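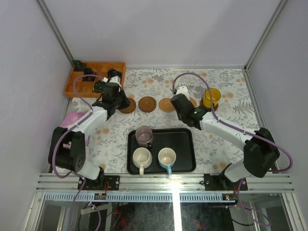
From: Anayeli Manríquez
To: denwood-arms list
Subject: Re: coaster task, which episodes do we keep?

On Friday, Octavio Urrego wrote:

> I went through the first batch from the Denwood cell and I can't tell
> what the rule is for a good episode. Some end with the tray empty, some
> with one mug still on it. Some use the left arm for everything. Are we
> training on all of these? Also, is the order of the mugs supposed to be
> fixed? The task text only says "move the mugs from the tray to the
> coasters."

Octavio, fair questions. The task text was written in January and we never updated it. Until Higinio puts the new version in the repo, please go by what follows.

The order is not fixed. The operator picks any mug to begin with and either arm may take it. We want both arms in the data, so if you see a long run of left-arm-only episodes, tell me which operator and I will ask them to mix it up. Don't throw those episodes out.

An episode counts as complete when the tray is empty and every mug is upright on a coaster. If a mug is left on the tray, label it "partial" and keep it. The Flalcombe people dropped their partials last year and then had nothing to train the progress head on. 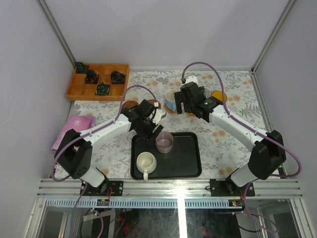

Regrasps are fine. If the fingers slip off a handle and the operator goes back for it, leave that in. What I do want cut is dead time at the start, when the operator is still settling into the leader arms. Trim to 2 seconds before the first motion.

The glass cups are the harder case. Depth is poor on them and the current policy tends to close early. Shiyu asked for more episodes where a see-through cup is the first thing moved, so that is the priority for the next sessions. We have 2803 episodes in total and only 615 of them start with one.

Things on the table that are not part of the task (the compartment tray, the pink cloth) should stay on the table, but move them between sessions. In the Burnham set they sat in the same spot for the whole collection and the model got lost as soon as we shifted them. Please don't change the tablecloth until I say so. Elvia has a list of the other cloths and we will switch in one go.

> Do I need to relabel what I already did?

Only the ones you marked "fail" because a mug was left behind. Change those to "partial". A real fail is a mug tipped over, dropped off the table, or an arm fault. I found 7 in your batch that need changing and put the episode numbers in the Montes sheet, second tab.

If you are unsure about one, mark it "review" and I'll look at it when I do mine.

Anayeli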